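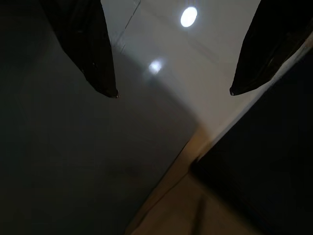
Page last changed: Fri 23 September

4. Wrist view over glossy surfaces

4.1 Setting

The arm described in Section 3 was assembled at the Sorport shared workshop, where bench space is booked by the half day and the ceiling lights are on a single switch. It was not possible to darken one bay without darkening the others, and the authors therefore treated the room lighting as fixed. All work reported in this section was carried out with the second version of the gripper, referred to in the build notes as Karam. The first version, Alora, had shorter fingers and is not considered further.

4.2 Reflections between the fingers

Figure 7. View from the wrist with the gripper open and nothing held. Two reflections lie on the glossy surface beneath the fingers, the upper one sharp and the lower one smaller and blurred.

Figure 7 shows the difficulty in its plainest form. The gap between the black fingertips looks down on a smooth grey surface, and the brightest thing on it is the oval reflection of a light. The object finder, which was written by M. Azar and works on brightness alone, has no means of telling such a patch from a small white part. In trials on glossy surfaces it put forward a reflection as its first choice in 32 of 100 attempts. On the matt board used in Section 3 the same error did not occur.

The weaker reflection was expected to be less troublesome, as its edges are soft. In practice soft patches of this kind were chosen less often but were harder to reject. A simple upper limit on brightness removes a sharp highlight, while a soft one may fall within the range of a pale plastic part and pass the test.

The left side of the same surface is in shadow, and the change from light to dark is gradual. No single setting of the threshold served both halves. When it was set for the lit area, dark parts placed in shadow were lost; when it was set for the shadow, most of the lit area was reported as one large object. The faint seam near the left finger gave no trouble at either setting.

4.3 Changes made

Two changes were tried. The first was to compare two views taken with the wrist moved sideways by 50 mm between them. A reflection shifts across the surface when the camera moves, whereas a part resting there keeps its place, and candidates that shifted were dropped. The second was to set the threshold separately for each small block of the picture — a well-known method, and one that the small computer on the arm could run without delay.

The second change was kept. The first was also kept, but only for the opening look at a new surface, as the extra movement made each pick noticeably slower. R. Azar has since rewritten the movement so that the second view is taken on the way down, and this version will be tested in October together with the new wrist bracket.

4.4 Limits

The finder still has no model of the floor. Where the edge of a surface comes into view, as in the lower part of Figure 7, the strip of tan flooring beyond it is handled as though it lay at working height. The arm is at present kept from reaching past the edge by fixed limits entered by hand, which must be entered again whenever the base is moved. The Dorkerness build, discussed in Section 5, uses a distance sensor for this purpose.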